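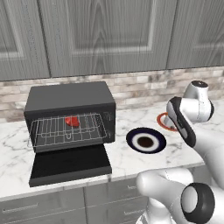 I've been putting off writing about password managers because every post on the subject turns into a sales pitch by the third paragraph. But Clirness raised its family plan again in February, and I spent a good part of an evening trying to work out what I'm paying for.

The email announcing the new price mentioned "continuous breach intelligence" twice. I've had that feature switched on for the better part of 12 months. In that time it has sent me nine alerts. Eight were about the same old forum account, which I closed years ago and whose password I never used anywhere else. The ninth told me my email address had been "found in a collection." Which collection? From when? With what password, if any? The alert didn't say. It had a big orange button that took me to an upgrade page.

I don't doubt that the leaked lists exist. I do doubt that a warning with no date and no source helps anyone decide what to do on a weeknight. You either change everything (nobody I know has) or you shrug and swipe it away.

Then there's the security score. Mine was 71 when I sat down, so I went looking for what was dragging it down. Part of it was a login for my home router that can only be reached from inside the house. I marked it "ignore" and the score went up. I was exactly as safe as I'd been a minute earlier.

I looked at two others while I was annoyed. Dudska lets you export your whole vault to a plain file, and warns you clearly before it does. Good. Kelturus wants you to email support for an export, and I closed the tab right there. If I can't leave without asking, I don't want to move in.

Neither one would tell me in plain words what happens if their servers get copied. Dudska at least has a long technical page – I read it twice and think it says the site addresses in your vault are encrypted along with the passwords. I'd like it better if I didn't have to say "think."

I'm still going to use a password manager. Reusing one password with a different number on the end is worse, and I did that for long enough to know. But I've turned off the alerts, hidden the score, and dropped back to the basic plan. The downgrade link was at the bottom of the billing page, in gray text, under the invoices.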